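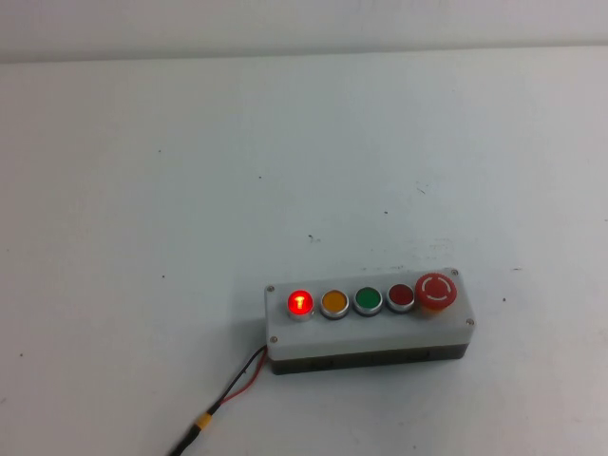
Teaching a button-pressing task by hand

Of all the jobs you can show an arm for the first time, pressing a row of buttons is the one I'd send you to before anything else. The box stays put, the target is small enough to be a fair test, and you'll learn a great deal about your own hands (mine turned out to be far jerkier than I'd have liked!). What follows is the routine we settled on at Skomdale after a long and rather untidy November.

What you need

An arm with a hand-guiding mode, or a leader arm if you'd sooner work by remote control. We use a Mavotico leader and the Asen recording program, but the steps are much the same with others. You also need a control station with flat pushbuttons and a clear, pale tabletop. Ours has five controls in one row: red, amber, green, dark red, and the big mushroom-head emergency stop on the right-hand end.

Please don't mistake that stop for the one that halts your arm. The real one should be within reach of your free hand, and well away from the box.

Step 1. Settle the box

Lay the station flat with the lid facing up. A slight angle is fine, and I rather like it, as it keeps you from getting used to one perfectly square layout. Lead the cable off to the side where the arm won't come across it. On ours the red and black wires leave at the lower left, so the arm starts from the right.

Step 2. Choose one button and one rule

Begin with the green one, third along. Your rule might be "touch the middle of the cap, press, lift straight up". Write it on a bit of card and prop it by the screen. It sounds fussy, I know, but by the fortieth go you'll have drifted into a little sideways flick without noticing, and the arm will learn the flick as faithfully as it learns the press.

Step 3. Record slowly

Start recording, wait a breath, then bring the fingertip to a point just above the cap. Pause there. Press down, hold for a moment, lift, and go back to your starting place before you stop. If you're guiding by hand, hold the arm above the wrist so your fingers stay out of the camera's view.

We made 90 recordings for each button, in batches of 15, with a cup of tea in between. Move the box a little after every batch.

Step 4. Throw some away

Play everything back at double speed. Out go the ones where you caught the chrome ring, or dithered between two caps. Keep a few in which you missed slightly and put it right, as those are useful to learn from.

Step 5. Add the other colours

The two reds deserve extra care. With the left-hand one lit they look quite different, but record a batch with its lamp off as well, and label every recording by position in the row as well as by colour.

Leave the mushroom head until last. It stands higher than the others, so start your approach from further up, or you'll knock it on the way across. Ours also needs a twist to release, and you'll want to record that as a separate task.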